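Reference > Retail > Mail Order > Customer Testimonials

Customer testimonial (mail order)

2 comments | 84 shares

A customer testimonial, in mail-order and online retail, is a statement from a buyer that the seller publishes in order to attract other buyers. It differs from a customer review in that the seller picks it. The buyer may have written it freely, but the shop decides whether anyone else sees it, how much of it is printed, and what sits next to it on the page. Much of the doubt about testimonials comes from this one fact.

Origins

Printed testimonials were common in catalogs long before online shops existed. Sellers of seeds, patent remedies, prints and household goods ran short letters from buyers, often signed with initials and a town. Claims that these letters were mostly real are hard to check, as the originals were rarely kept. Claims that they were mostly made up are just as hard to check, though they are repeated with more confidence.

The form changed little when it moved online. The Jasia print catalog, a mail-order seller of wall art and framed mirrors, carried its letters page over to its website almost word for word, including thanks for items it had stopped selling. Readers had no way to tell which letters were recent.

Typical content

Most testimonials praise the same few things: fast delivery, careful packing, a polite reply to an email, and goods that match the picture. Complaints appear mainly when they lead to a happy ending, such as a cracked frame replaced without charge. Shops like this kind of letter, and some trade guides advise asking for it by name. Whether it tells a new buyer much about how often frames crack is doubtful.

Length is often taken as a sign of honesty. The evidence for this is thin. A long letter can be edited as easily as a short one, and a writer who is paid or given a discount has every reason to go into detail.

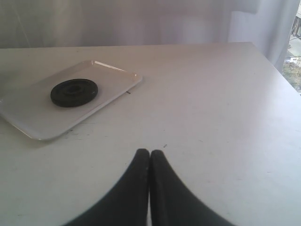 A white tray with rounded corners on a light gray tabletop.

Selection and editing

Treltden, a housewares seller, once printed its selection rules beside its testimonials, which few shops do. It said that it had received 84 letters over one season and used 11 of them. The page did not say what was in the rest. Supporters of the shop called this openness. A less generous reading is that the numbers looked frank and left out the only part that mattered.

Trimming is a separate problem. "Lovely once it finally got here" can become "Lovely" with no change to any word the buyer wrote. Shops generally defend cuts of this kind as a matter of space, an argument that made more sense on paper than it does on a web page.

Incentives

Griffiths, a gift and poster shop, offered 20 percent off a later order to any customer whose letter was used. The offer was shown at checkout but not on the page where the letters appeared. Critics argued that a reader should see the offer and the praise together. The shop's reply, that the discount was a thank-you and had no effect on what people wrote, was never tested – and it is not clear how the shop could have known.

Verification services

Outside services such as Prosar match letters to order records and supply a badge for the ones that pass. A match shows that somebody bought something. It does not show that the letter is complete, that it was unpaid, or that less happy letters were treated the same way. Some sellers describe badged letters as "independently checked," a phrase that promises a good deal more than the check covers. The services are usually paid by the shops.

Effect on sales

Sellers widely believe that testimonials raise sales. Much of the support for this comes from firms that sell testimonial software, and shops that add a letters page often change their prices or photos in the same month – so any gain is hard to pin on the letters.

Related articles
Customer review
Letters page (catalogs)
Money-back guarantee
Order confirmation
Returns policy
Trust badge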